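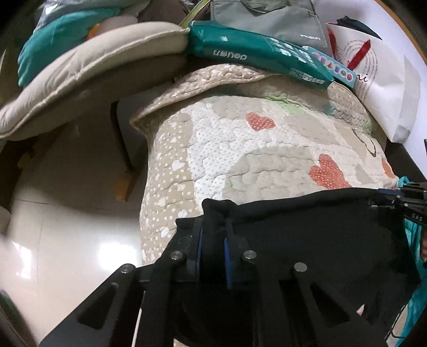
3.2 Acceptance rules for two-handed cloth episodes

Each episode was checked against the Vedari handling guideline, version 2, before it entered the training set. An episode was kept only if both jaw tips stayed in view during the first grasp and the fabric was held by a fold, as in Figure 4. Grasps on a single layer were logged separately - they slip more often. Operators rested after every 20 episodes. Of 549 episodes, 9 failed the fold rule and were recorded again.

Figure 4. Black fabric pinched as a thick fold between the gripper jaws, beside a quilted cover.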